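Section 4: Setting Up Your Filia Countertop Water Filter for the First Time

Welcome to the part of the guide where you get to run some water. If you have followed Section 3, your Filia should be standing upright on a level surface, with the lid off and the tank empty, and the cartridge should still be sealed in its pouch. Please leave it sealed until step 3. We know it is tempting to open everything at once and lay it out on the counter (we do the same at home), but the cartridge keeps best in its pouch.

Set aside 60 minutes for everything below. Most of that is soaking time, so you can put the kettle on, fold some towels, or read ahead to Section 5 while you wait.

Before you begin

You will need a clean bowl deep enough to cover the cartridge, a soft cloth, a little mild dish soap, and cold tap water. A pitcher is handy if your faucet is too low for the tank to fit under it.

CAUTION: Use cold water only. Water hotter than 80 °F can warp the cartridge seal, and a warped seal lets unfiltered water slip past into the lower tank.

Washing and soaking

1. Lift the upper tank straight up and off the lower tank. If it feels stuck, turn it gently a little to the left while you lift. Please don't pry it with a knife.

2. Wash both tanks and the lid by hand with the dish soap and the soft cloth. Rinse until you can't see or smell any soap, then rinse once more for good measure. The tanks are not dishwasher safe.

3. Open the cartridge pouch along the dotted line. Hold the cartridge under running cold water and rub the outside lightly with your fingers. A little black dust in the sink is normal carbon dust.

4. Place the cartridge in the bowl, cover it completely with cold water, and let it soak for 35 minutes. It will float at first and give off bubbles. Turn it over once or twice during the soak so the trapped air can find its way out.

NOTE: If the cartridge is still floating high when the time is up, let it sit a while longer. Cartridges that have been stored through a dry winter sometimes need the extra time, and a longer soak does no harm at all.

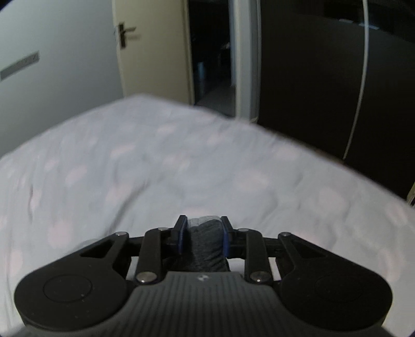
Fitting the cartridge

5. Check that the rubber washer is seated flat on the cartridge stem. There should be no twist or fold in it. A drop of water on your fingertip helps it slide into place.

6. Push the stem down through the hole in the floor of the upper tank until the washer meets the plastic.

7. From underneath, thread the wing nut onto the stem and turn it clockwise until it is snug. Finger tight is plenty — please keep the pliers in the drawer, as over-tightening is the most common reason for a cracked stem.

8. Set the upper tank back on the lower one. Line up the small arrow on each, and press down evenly with both hands until you feel it settle.

Flushing

9. Fill the upper tank with cold water to the MAX line, put the lid on, and let it drain through completely. The first tankful is always the slowest.

10. Pour that water out through the tap at the front. It may look gray, and it's fine for houseplants or the garden, but don't drink it.

11. Repeat steps 9 and 10 so that you have thrown away 2 full tanks in all. The third tank is yours to drink.

CAUTION: Never fill both tanks at the same time. When the lower tank is already full, water will back up and run out at the seam, and it always seems to find the toaster.

If the water runs slowly

A full tank should pass through in less than an hour once the cartridge has been flushed. If yours is taking longer, air is the likely culprit. Take the cartridge out, soak it again as in step 4, and refit it. Homes on well water, as many are out around Zarkstead, may also notice fine silt collecting on the cartridge. Wipe it away with the soft cloth under running water, and do this every couple of weeks.

If the tap drips

Close the tap fully, then tighten the nut behind it a quarter turn. Should it still drip, write to Marina Triantafyllou at the Raudsepp service desk in Zalutside and she will mail you a new washer free of charge. Please include the serial number from the underside of the lower tank.

Continue to Section 5, Everyday Use and Cleaning.

Guide revised 9/2/24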